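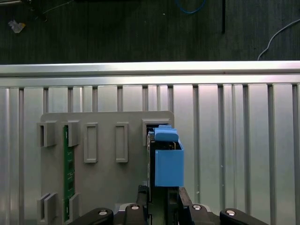 Does an old tower really need new memory?

Filed under: Computers & Tinkering

Every forum I read says the same thing about a slow desktop: buy more memory. I have my doubts. I bought a used tower from a shop in Brekley for $58, and before I spent another cent I wanted to see the board for myself.

The shop's listing said "fully serviced." I'd love to know what that meant. The processor has no cooler on it, the metal on top looks slightly tarnished, and all four memory slots are empty. So much for adding more – I'd be starting from nothing.

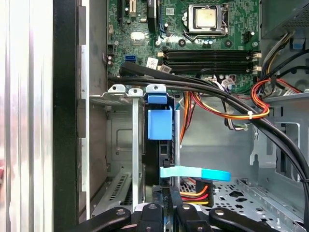 The cables bother me more than the slots do. A fat black bundle goes right across the case, with red, orange and yellow wires looping around near it and one white zip tie doing its best. People on the Gruscombe boards swear that tidy cables make a machine run cooler. Maybe. I spent 3 hours on my last one and the temperature readings didn't budge.

I'm also not sold on the blue printed block. Utmont sells the plans for $12, and the pitch is that a loose board stays put in its slot while you work. It's a nice shade of blue. A folded towel has always worked for me, and I already own more than 29 of those.

Next I'll price a used cooler and one stick of memory. If the two together cost more than the tower did, it goes back on the shelf.

Last updated: Tuesday, August 11, 2020

Contact | Back to top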